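工作记录 七月 2103室
记录：Noel
内容：小桌调位、调平、收边，顺带清理桌面

九点二十

先把昨天的账翻出来。昨天收工时我在本子上写了一句“小桌明天挪一下，五分钟”。现在这句话旁边多了一行铅笔字，是Hanane的笔迹：“五分钟指哪五分钟？”留着，不擦。

要挪的是Lundwood那张小长方桌，现在贴着门边放，谁进门胯骨都要跟它打个招呼。目标位置在白墙前面，长边和踢脚线平行，离墙留一掌的距离，方便插头弯过来。位置是上次开会定的，会上大家意见高度统一，统一到没有一个人提出由谁来搬。

挪之前量了尺寸：台面窄边61厘米。门的净宽，按图纸是700毫米。今天不出门，这个数暂时用不上，但Relu说下个月可能要把桌子借到Vustow那边去，所以先抄在这里，省得到时候四个人抬着桌子站在走廊里现翻卷尺。图纸上的700是不是算了门把手，图纸没写。我拿卷尺去比了一下，门把手确实伸进来一截，不过它的高度比台面高，桌子正着走碰不到。侧着走会碰到。请不要侧着走。

九点四十

清桌面。一张小桌子能堆的东西和它的面积不成比例，这个现象我们屋里观察了很久，还没有人愿意写成报告。

从上往下依次清出来的东西：一沓送货单，最上面那张是Sandu的密封垫，已经签收，垫子本身不知去向；一只没有盖的记号笔，和一只没有笔的盖子，颜色不同，不是一对；Petrică的水杯，杯底有茶垢，他坚持说那是保护层；两把内六角，同一规格；一卷快用完的双面胶；一把塞尺，里面最薄的那片弯了。再往下是一本说明书，是上一台封口机的，那台封口机早就不在这个屋里了，说明书倒是保存得很好，连塑料膜都没拆。

处理：送货单进文件夹，内六角回墙上的挂板，说明书进回收箱。Petrică又把说明书捡出来了，说万一。放到他自己的抽屉里了，万一归他管。

塞尺那片弯的我剪了，免得下次有人拿它量出一个惊人的结果。上次Sibusiso报过一个间隙值，大家讨论了一上午，最后发现量的是那片塞尺自己的脾气。

台面上有一圈杯底印，用湿布擦掉大半，剩下的用酒精。酒精先在底面角落里试过，台面没有变色，也没有发黏。胶带的残胶用塑料刮片推，别用美工刀。去年那道长划痕就是美工刀留下的，它现在被当成对齐线在用，居然还挺直，但这不构成鼓励。

十点十分

把桌子翻过来看腿。翻的时候下面垫了旧毯子，台面朝下。顺序：先检查横撑，再检查腿和台面的连接，最后看脚垫。

横撑：靠外那根有一头的螺丝松了，手指就能拧动。其他几处拿扳手试了，都吃力，没有动。松的那颗取下来清了螺纹，加了一点中强度螺纹胶，装回去。装的时候四角的螺丝都先带上几扣，等桌子站平了再最后上紧，否则等于把歪的形状锁死，然后花一个下午去怪地板。这件事我们做过。参见去年的本子，那几页上有咖啡。

连接处：底面的螺孔有一个稍微扩了，螺丝还咬得住，手感比其他的软。做了记号，画了个小圈，旁边写“轻点”。真要修的话得灌胶重新攻，今天不做。请各位不要坐在这张桌子上，尤其不要坐在有小圈那一角。（看不见小圈的同事请注意：小圈在底面，所以你们本来就看不见，那就四个角都别坐。）

脚垫：有一只磨偏了，外侧薄，内侧厚，像穿久了的鞋跟。另外有一只和其他的不是一个牌子，材质偏硬，在地上拖的时候会叫。声音介于粉笔和海鸥之间。Hanane对这个声音有意见很久了，她的座位离得最近。

十点半

找脚垫。理论上库存柜第二层有一袋Lundwood原装的。第二层有一袋。袋子上写着Lundwood，袋子里是抽屉拉手。

问了Relu，Relu说脚垫在“老地方”。问老地方是哪里，他说就是以前放脚垫的地方。最后是在装扎带的盒子底下找到的，连带找到了Sandu那批失踪的密封垫，所以上午不能说没有收获。密封垫已归位，送货单上补了一笔。

新脚垫直径20毫米，和腿管口配得上，稍紧，用橡胶锤轻敲进去。旧的那几只统统换下，包括还能用的，这样至少高度一致。磨偏的那只我留在了窗台上当教具。十分钟后发现Petrică把它垫在自己显示器底下了。

十一点

地板。新位置的地面先扫后拖。用的是Rusov的中性清洁剂，按瓶子上的比例兑水，不要凭手感。上次凭手感兑出来的那桶，拖完以后鞋底走一步响一声，全屋的人都像在偷偷撕胶带。

拖完等它自己干。等的时候在地上贴了定位：沿踢脚线量出来，贴了两个角的L形纸胶带，近墙一个，靠外一个。只贴对角线上的两个就够定位了。四个都贴会更好看，但四个之间只要有一点误差，就会有人站在那里问到底以哪个为准，我今天不想当法官。

水平尺放地上看了一下，长边方向气泡在中间，短边方向往墙那边偏一点点。地板如此，没办法和它讲道理，靠脚上的调节补。

地上有线的地方，搬之前先看好从哪边迈。线能挪的挪到一边，不能挪的记住它在哪里，脚抬高一点。上次绊线的人是我，所以这一条由我来写比较有说服力。

十一点二十

抬之前的约定，写在这里，以后搬别的桌子也照这个来：

一、手抓台面，抓实了再起，不抓横撑。横撑看着像把手，它不是把手。
二、喊了再抬，喊了再放。喊什么都行，两头听懂就行。上次有一头喊的是葡萄牙语。
三、倒着走的那一头说了算，走多快由那一头定。
四、落地时先放远墙的一侧，再放近墙的一侧，手指从台面下面先撤出来。
五、不拖。哪怕只差一点也不拖，抬起来再放一次。新脚垫拖两次就不新了。

Sibusiso看完说这些都是常识。我请他回忆一下文件柜的事。他说那不一样，文件柜是它自己要倒的。

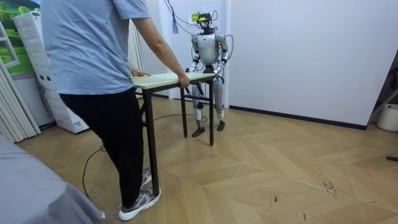
小桌离地，台面略斜，一手按在近角，一手扣住对面的边。

台面斜这件事值得说一句。小桌很轻，轻的东西最容易抬斜，大家都觉得用不上力气，于是也就用不上注意力。桌上如果还留着东西，这一斜就全下去了，所以九点四十那一节不是洁癖。哪怕只剩一支笔也先拿走，笔会滚，人会去看笔，看笔的人就不看脚下了。

还有一点：抓角比抓边稳，手掌能压住两个方向。但是抓角的人容易把角往自己这边带，走着走着桌子就转了。要转可以，到了地方再转，不要边走边转。

十一点三十五

落位。第一次放下去，近墙那个角和纸胶带对上了，靠外那个角偏出去一条胶带的宽度。量了半天，问题出在胶带：我贴靠外那个L的时候量的是长边，忘了台面的边沿比腿往外伸出来一点，而我是照着腿贴的。两套基准，各自都对，合在一起就不对。撕了重贴，这次都照台面边沿往下投，用直角尺靠着。

重贴之后再抬一次，放下去对得上。总计抬了两次，比计划多一次，比文件柜少很多次。

十一点五十

调平。桌子站好以后，先按对角线压，找晃的那一对。晃的是有小圈那个角和它对面的角，晃得很轻，纸片塞得进去，两张纸就塞不动了。把对面那只调节脚往下拧，一点一点来，每拧一下就压一次，直到纸抽不动。

然后上水平尺。短边方向照旧往墙偏，把近墙两侧同时放长一点，气泡回来了。长边方向在中间，没有动它。我知道有人会忍不住去动它，请忍住。

平了之后回头把横撑的螺丝最后上紧，从中间往两头，对称着来。上紧以后又压了一遍对角，没有变。再用水平尺看一遍，也没有变。这一步请不要省，上紧的时候架子会自己找位置，有时它找的位置和你想的不一样。

Petrică路过，拿手指在桌角敲了敲，说“很好”，然后把水杯放了上来。桌面清空状态持续时间：一顿饭都不到。

一点十五

吃完饭回来处理封边。台面那圈浅色的薄边，有一小段翘起来，长度大概一根手指，位置在靠外的长边上。翘边的原因不清楚，可能是以前有人在那里夹过台钳，也可能是日子过久了。Hanane的理论是有人一边想事情一边抠它。她说这话的时候看着我。我没有异议。

做法：用薄刮片把翘起的部分稍微掀开，不要掀到还粘着的地方；里面的灰用细毛刷扫出来，再用酒精棉签走一遍，等它挥发；涂胶，薄涂，从里往外；压回去，用木条垫着上夹子，夹子不要直接碰台面。溢出来的胶趁没干的时候用湿布擦，擦的方向顺着边，横着擦会把胶带进缝里，又把边带起来。

胶瓶上写的夹持时间是一小时。我打算夹到下班。瓶子上写的时间是给着急的人看的，而且瓶子不用在第二天早上面对翘边。

夹子上贴了纸条：“在粘，别碰。”到两点的时候纸条上多了一句“碰了会怎样？”，字迹不明，比较像Sibusiso。

两点二十

趁胶在干，把桌子下面的空间规划了一下。横撑的高度刚好能挡住收纳箱，箱子推进去会顶在横撑上，拉出来又挂一下。试了两种箱子，高的那种进不去，矮的那种进得去但没有盖子，没盖子的箱子放地上等于请灰尘住进来。

结论：桌下暂时什么都不放。请注意“暂时”两个字的历史记录。走廊尽头那块板也是暂时靠在那里的，我入职的时候它就在，现在上面已经有人贴了通知。

插线板原来想绑在横撑上，比过之后放弃，理由是以后翻桌子会很麻烦，得先拆扎带，而扎带压着脚垫（见十点半）。改成固定在墙上踢脚线上方，位置用铅笔点了，孔还没打。打孔要找楼里登记，登记表在Relu那里，Relu说在老地方。

三点

Sibusiso提出新位置的光线不好，下午人站在桌前，影子正落在手上。我站过去试了，他说得对。之前会上讨论位置的时候是上午，上午没有这个影子。会议纪要里也没有影子。

讨论了几个办法：

把桌子整个转过来，人站到另一边。不行，那样人就贴着墙，屁股没有地方放。

加一盏夹灯，夹在台面边上。可以，但是夹灯要夹的地方正好是刚粘好的封边。换到短边上夹，灯臂够得着中间。先试短边，夹口里垫一块毛毡。

什么都不做，下午不用这张桌子。这个提案是Petrică的，得到了他自己的支持。

定了用夹灯。库房那盏灯的开关接触不良，按下去要等它想一想才亮。先用着，另买一盏的事写进下次采购里。采购单上现在有：夹灯，记号笔（带盖），塞尺，中号扎带。密封垫那一行划掉了。

三点四十

翻旧本子核对一下，这张桌子的履历如下，给后来的人参考。最早放在窗边，当放图纸的桌子；后来图纸没有了，变成放样品的桌子；样品搬去Vustow以后，变成放东西的桌子，“东西”两个字是原文，后面没有解释。再后来就是门边，没有人记录它是什么时候到门边去的，前一页它还在窗边，后一页就有人写“进门小心桌子”。

从今天起的用途：拆件、清点、做小件的临时摆放。不做放东西的桌子。这句话我写得比较大，请各位看见。

台面编号原来是贴纸，角卷了，字也磨得差不多，撕掉重贴在底面，小圈旁边。贴纸上除了编号，还写了检查的月份和调平那几步的简版。贴底面的缺点是看不见，优点是也没有人抠得到。

五点十分

下班前的检查。

夹子：先不拆，留到明早。中途碰过一次，是我，袖子挂的，重新夹了，木条没有移位。

对角：压了一遍，不晃。

水平：短边方向气泡还在中间。长边也在。有人动过长边那侧的调节脚，动完又转回来了，转回来的位置很准，所以我不追究，只说一句我在螺纹上画过线。

脚垫：挪位之后没有再听到海鸥。Hanane说安静得有点不习惯，问那只硬脚垫扔了没有。没有扔，在我抽屉里，谁要谁拿。

地面：纸胶带先留着，等大家走习惯了再撕。撕的时候慢一点，贴着地往回拉，有残胶用上午那瓶酒精，瓶子已经放回柜里第二层，就在装抽屉拉手的Lundwood袋子旁边。那个袋子我改了标签。

桌面现有物品：夹灯，夹子，Petrică的水杯，一沓送货单。送货单是三点以后新来的，收件人写的是Relu。我把它们往中间推了推，给夹子让出位置。

没做完的：
插线板打孔登记。
扩了的那个螺孔，等有空的时候灌胶重攻，做之前先把台面上的人和杯子请走。
踢脚线上有一道蹭痕，新鲜的，在桌子短边旁边，用湿布擦过，淡了一些，明天换橡皮试试。
门边空出来的地方，请不要放东西。写到这里的时候，那里已经有一个纸箱了。箱子上没有写名字，挺沉，Sibusiso说等明天看看是谁的。

（Hanane补）箱子是我的，明早拿走。另外五分钟那一行我改成“一天”了，铅笔改的，你可以擦。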